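Finger weg von der Kalibrierung am Freitisch

Ein Meinungsstück. Schnell geschrieben, zwischen zwei Schichten, also bitte Nachsicht.

In der letzten Zeit lese ich überall dasselbe. Roboterzelle, Tisch, Kamera, einmal kalibrieren, läuft. Einmal! Als wäre das wie Bilder aufhängen. Wir betreuen im Labor von Zastmont eine kleine Zelle, ein Arm, ein schwarzer Tisch, grüner Hintergrund, weiße Schienen als Rand. Nichts Großes. Und trotzdem geht bei der Pflege von diesem Ding mehr Zeit drauf als für alles, was es nachher leisten soll.

Meine These, damit es raus ist: Die Aufstellung einer Zelle ist kein Projektabschnitt mit Enddatum. Sie ist Dauerbetrieb. Wer sie im Angebot mit einer Zeile abhandelt, lügt sich in die Tasche. Oder den Kunden.

Was wir tun, kurz. Auf dem Tisch liegt eine Markerplatte, vier Marker, zwei mal zwei. Davor eine offene quadratische Box, in jeder Ecke ein weißer Zylinder. Dazu kleine Blöcke mit eigenen Markern. Die Platte ist die Referenz, alles andere wird dagegen gerechnet. Klingt simpel, ist auch simpel, solange keiner dran stößt. Und es stößt immer einer dran. Ärmel, Kabel, Putzlappen.

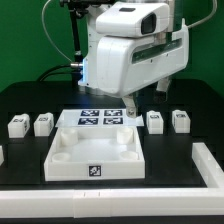
Deshalb gibt es bei uns eine Regel, die manche im Haus lächerlich finden: vor jeder Serie wird neu eingemessen. Jede. Auch wenn gestern alles gepasst hat. Auch wenn nur kurz jemand gewischt hat. Dauert 9 Minuten. Neun Minuten, über die hier schon mehr gestritten wurde als über das Budget für den zweiten Arm.

Das Gegenargument kenne ich auswendig. Die Software von Rallance merkt doch, wenn was nicht stimmt. Ja, merkt sie. Wenn die Abweichung groß ist. Die große Abweichung ist aber nicht mein Problem, die sehe ich auch selber, mit Kaffee in der Hand. Mein Problem ist die kleine. Zwei Millimeter, ein halbes Grad verdreht. Da meldet sich nichts, da wird nur alles ein bisschen schlechter. Der Griff sitzt schief, ein Teil kippt, dann sucht man drei Tage im Code. Im Code! Und die Platte lag krumm.

Im April hatten wir genau das. 2457 Griffe im Protokoll, sauber gezählt, und ab irgendwo in der Mitte driftet die Ablage nach rechts. Kein Sprung, kein Alarm. Wir haben den Regler verdächtigt, dann die Kamera, dann uns gegenseitig. Am Ende war es der Klebestreifen unter der Platte, der hatte sich an einer Ecke gelöst. Die Hälfte der Daten konnten wir wegwerfen. Das war teurer als ein ganzes Jahr Einmessen vor jeder Serie, ich hab's nachgerechnet, und die Rechnung hängt jetzt neben der Tür.

Seitdem auch: mechanischer Anschlag statt Kleber. Hätte man gleich machen können. Hätte man gleich machen müssen. Stand sogar in der Anleitung von Pornitia, Seite 22, kleingedruckt, hat keiner gelesen. Ich auch nicht.

Zweiter Punkt, und da werde ich noch unbeliebter: Marker müssen für die Kamera frei sein, und zwar dann, wenn man misst. Der Arm steht beim Einrichten ständig irgendwo im Weg. Man fährt ihn tief runter, will den Abstand zum Tablett prüfen, und schon ist die Hälfte der Platte hinter dem Greifer. Dann wird mit den restlichen Markern gerechnet. Geht! Das Ergebnis sieht auch ordentlich aus. Bloß ist es eben schlechter, und die Zahl auf dem Bildschirm hat dieselben Nachkommastellen wie vorher. Ich traue keiner Zahl mehr, bei der ich nicht weiß, wieviele Marker drinstecken. Also: Abstand prüfen ist ein Schritt, Messen ist ein anderer. Arm weg, messen, Arm wieder hin. Nicht mischen, auch nicht kurz vor Feierabend.
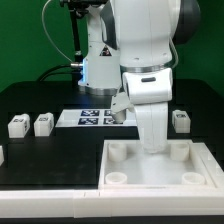

Die Handkamera ist kein Ersatz

Beliebter Einwand, vor allem von Leuten, die gerade eine gekauft haben. Wir haben doch eine Kamera am Handgelenk, wozu noch die feste? Weil die Handkamera nah dran ist. Sehr nah. Weiße Fläche, Kante, zwei schwarze Finger, fertig. Für die letzten Zentimeter ist das Gold wert, da sehe ich, ob die Finger die Kante zwischen sich haben oder daneben zielen. Für die Frage, wo auf dem Tisch ich überhaupt bin, taugt so ein Bild null. Kein Marker drin, keine Referenz, weiß auf weiß auf weiß.

Und dann die Materialfrage. Wer hat entschieden, dass in solchen Zellen immer alles weiß sein muß? Weiße Box, weiße Schiene, weiße Blöcke. Sieht im Prospekt toll aus. Bei weichem Licht verschwindet jede Stufe, man sieht sie nur noch am Schatten, und den auch nur, wenn man weiß wo. Bei Woldegiorgis haben sie die Kanten ihrer Vorrichtungen mit einem matten grauen Strich versehen, von Hand, mit dem Stift. Hässlich. Funktioniert. Ich wollte das übernehmen, wurde abgelehnt, Optik. Bei einer Laborzelle!

Überhaupt die Pflege der Kamera. Linse putzen, Fokus prüfen, Kabel anschauen. Dafür gibt es bei uns eine Liste, und die Liste wird abgehakt, und ich wette, dass an manchen Tagen nur abgehakt wird. Seit einer Weile muss deshalb zu jedem Haken ein Bild aus der Handkamera abgelegt werden, Finger an einer Kante, fertig. Kostet nichts. Ein unscharfes Bild fällt dann wenigstens irgendwem auf, spätestens wenn man zwei nebeneinander legt. Ob man ein bisschen Weichheit toleriert, da gehen die Meinungen auseinander. Ich sage nein. Für den Griff reicht es oft, für den Vergleich mit dem nächsten Monat nicht. 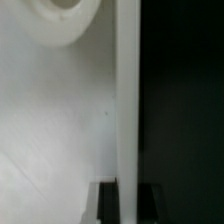
Die Redaktion Zellenbau

Bleibt die Geldfrage. Im Angebot steht Inbetriebnahme, pauschal, und dann nichts mehr. Ich würde das verbieten, wenn ich könnte. Stattdessen zwei Posten: Aufstellung, und Pflege pro Monat. Mit Stunden dran. Dann wird zwar erstmal geschluckt, aber hinterher muss man nicht betteln, wenn man einen Vormittag für eine Markerplatte braucht.

Und ja, man kann es übertreiben. Es gibt Kollegen, die messen nach jedem Griff. Nach 100 Griffen haben die dann einen halben Tag verbraten und genau eine Erkenntnis, nämlich dass sich nichts bewegt hat. Vor der Serie reicht. Nach jedem Anstoßen auch, egal wie klein, und wer angestossen ist, sagt Bescheid, ohne dass es Ärger gibt. Der letzte Teil ist wichtig. Wo es Ärger gibt, sagt keiner was, und dann sind wir wieder im April.

Offen ist bei uns noch die Sache mit den Kabeln, da bin ich selbst unentschieden. Fest verlegen heißt sauber, aber bei jedem Umbau eine Stunde Fummelei. Locker lassen heißt schnell, dafür zieht irgendwann eins am falschen Ende. Wer da eine Lösung hat, die länger als ein Quartal gehalten hat, bitte melden. Mit Foto vom Kabelweg, bitte keine Prospekte.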